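# Packing the Welcome Parcels

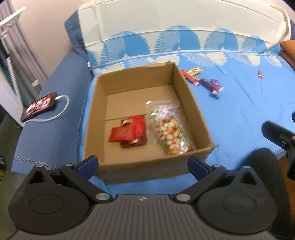
**Department of Residential Services, Cestum College, Irkberg**

*Open carton on a bed, with two snack items inside. The packet on the left is red with gold printing.*

The Department of Residential Services prepares a welcome parcel for every new resident of Koivisto Hall and the Claneck Road houses. This gallery page is maintained by the department as part of the record of residential life at the college. Selection of photographs is the responsibility of Kerttu Riihimäki, Residential Services Coordinator, to whom questions about the page may be addressed.

## The parcel

Each parcel is packed in a plain cardboard carton and addressed by room number. The contents are modest. A standard parcel holds sweet and savory snacks, tea or instant coffee, a printed map of Irkberg, and the residence handbook in its short edition. Residents who have notified the department of a food allergy or dietary requirement receive a parcel made up from a separate list, and the carton is marked on the end panel with the letter D.

The department issued 573 parcels in the current academic year. Of these, 472 went to Koivisto Hall and the remainder to the Claneck Road houses. Since the program began, the total has passed 2,000.

## Order of packing

Flat items are placed on the bottom of the carton, with the handbook first and the map on top of it. Boxed goods follow. Soft packets and pouches are laid flat where space allows and are never folded to fit. Printed sides face upward, so that a resident can read the name and ingredients of each item on opening the carton.

Cartons remain open until the contents have been checked against the list. The checker signs the list, places it on top of the contents, and closes the carton with paper tape. Plastic tape was withdrawn from use two years ago at the request of the recycling station.

A parcel should weigh no more than 5 pounds when closed. Any parcel over that weight is repacked before delivery.

## Delivery to rooms

Parcels are delivered before residents arrive, between 9 a.m. and noon, and are left on the desk. Where a room has no desk, the parcel is left at the foot of the bed. Staff entering a room for this purpose record the time of entry on the sheet kept at the hall office.

Parcels for residents arriving in March for the spring exchange term are held at the Koivisto Hall office and may be collected on presentation of a room key. Uncollected parcels are kept for two weeks. Unopened goods are then returned to stock, except for items close to their sell-by date, which are set out in the common kitchen.

## Empty cartons

Residents are asked to flatten empty cartons and take them to the paper bay behind the bicycle shelter. Cartons in good condition may be handed in at the hall office for use in the following year. Residents moving between rooms may also request cartons from the office at no charge, subject to supply.

## Contact and use of photographs

Enquiries about parcels, including changes to a dietary record, should be made to Joonas Kiiskinen, Stores and Supplies, at the Koivisto Hall office. Photographs on this page may be used in college publications with the credit "Residential Services, Cestum College." Requests for use outside the college should be made in writing to the Coordinator.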